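Chapter 3
Your First Lettered Page

I put off lettering for years. I'd paint a background, glue down some washi tape, and then leave a big blank spot where the words should go, because my handwriting looked like a grocery list (it still does on a bad day!). If that's you, pull up a chair. We're going to spend this whole chapter on words, and we'll start with brush lettering, the kind where the downstrokes are fat and the upstrokes are skinny.

My friend Melaniia Stasiv got me going. She told me to stop writing and start drawing, one stroke at a time, and to lift the pen between strokes – cursive never asks you to do that, so it feels odd for a week or two. I filled 19 pages with nothing but ovals and waves before I let myself try a whole verse. 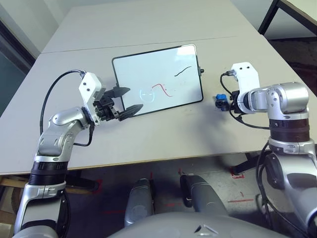
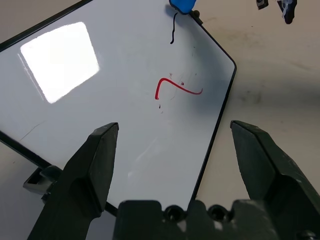

Fig. 3.1. Whiteboard on a tabletop, two views. The second shows a wavy red marker line.

You'll need a soft-tipped brush pen, a pencil, a kneaded eraser and some smooth paper. I like the Litholm pad for practice, but plain printer paper is fine if you don't mind a tip that frays a little sooner. Keep your good journal closed for now.

Before you turn the page, write the word "grace" five times in your normal handwriting and put the date next to it. Mine says 23 Feb 2018, and I'm so glad I kept it! In the next section we'll take that same word apart, beginning with the letter a, and look at where the pressure goes.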